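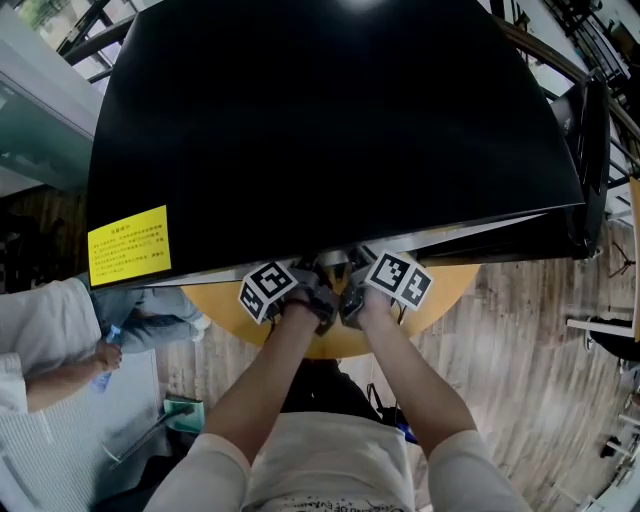
## Set-up of the Murkisell Starter Box

Please read this section fully before you cut the first miniature from its sprue. The box holds 152 parts, and many of them look very similar.

1. Wash the sprues in lukewarm water with a little soap. Let them dry completely.
2. Cut the parts with side cutters. Do not twist them off by hand.
3. Dry fit the arms and the torso before you use glue.

**Caution:** The spear tips of the Birkarum guards break easily. Cut the thick side of the gate first.

4. Glue each figure to its base and let it stand for almost two hours.
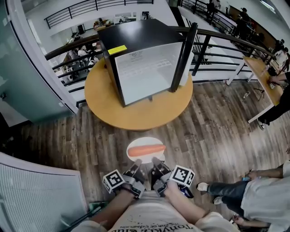 Chiharu Tsuji wrote to us that the cavalry is easier to paint when the riders are kept apart from the horses until the end. We agree with this, and the steps below follow her order.

5. Spray the primer in short passes, outdoors or near an open window.
6. Paint the horses and the riders separately, then join them with a small drop of glue.

**Note:** The rims of the bases show the front arc of the figure. The two small notches must
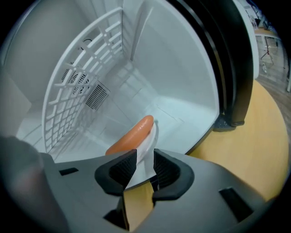 stay free of paint and sand, as you will need them to measure a charge.

7. Choose your warband from the Korletey list. A full game uses 3,000 points, but for the first game we advise only five figures on each side.

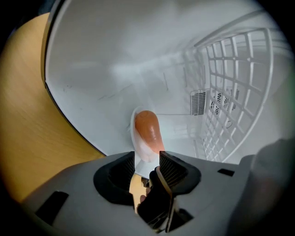
Can I use figures from the Bunik set in the same warband? They can join as hired fighters, if their base has the same size as yours.

8. Place the terrain before you roll for the table edge.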